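Subject: Re: [fomlow-home] Folding T-shirts on a big table

Kolbrún Hedegaard wrote:
> I've always folded on the bed and my shirts come out
> like parcels. Does a proper table make any difference?
> And do you do sleeves first or halve it first?

Oh, such a difference! I moved all my folding to the table in January and I'm never going back to the duvet. A bed gives under your hands, so every crease you press just springs up again. I put the speckly cloth on first – the terrazzo one, white with bits of red, mustard and grey – and a shirt lies on it beautifully. 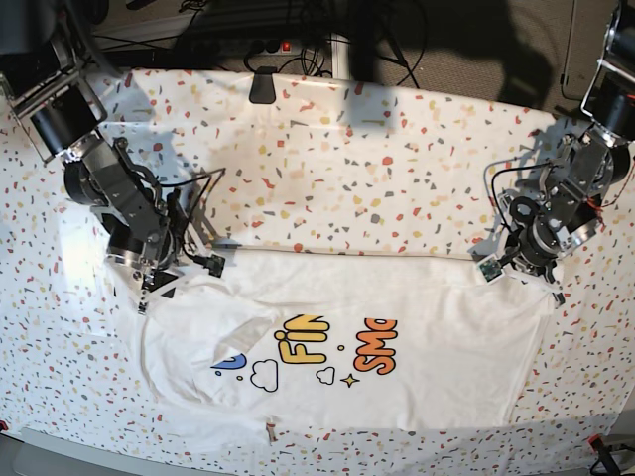

White T-shirt on the terrazzo cloth, held at the shoulders.

As for sleeves, I'm a halver. Take hold up by the shoulders, give it a little tug, smooth down to the hem, then bring one side over the other lengthwise so you've got one long strip. Thin white cotton is the fiddly sort (it bunches at the ends if you so much as look at it) but a long strip is easy to put right. Pinch the end, pull gently, smooth again. If there's a print on the front I don't fuss about where it lands.
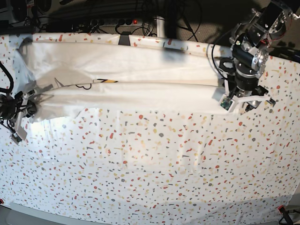 Brøndum wrote back off-list that sleeves first is the only way to get a square shirt, and that halving leaves a ridge down the middle which shows when you wear it. Fair point about the ridge! I get one too on heavier shirts, so for those I now fold in thirds and it's much softer. For thin ones I'm sticking with halves.

Then it's up from the hem, 2 folds, and into the drawer standing on edge. I can get 30 in the wide drawer like that and still see every one of them. Small cloths I leave till last, when my patience has gone, and they mostly get a quick squash and a pat.

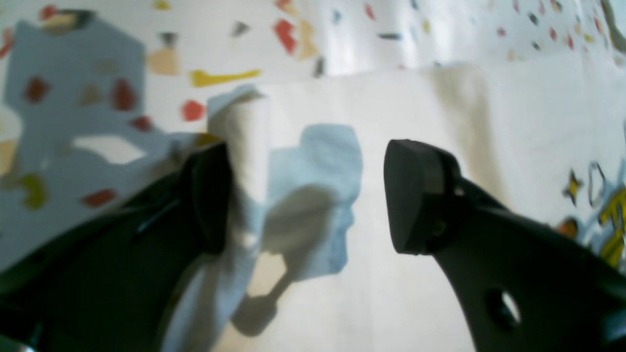 Do you need to iron before folding? I don't, for T-shirts; a good shake and a firm smoothing with the flat of the hand is enough for me.

Do try it, Kolbrún, and tell us how you get on – I'd love to hear from the rollers on the list as well.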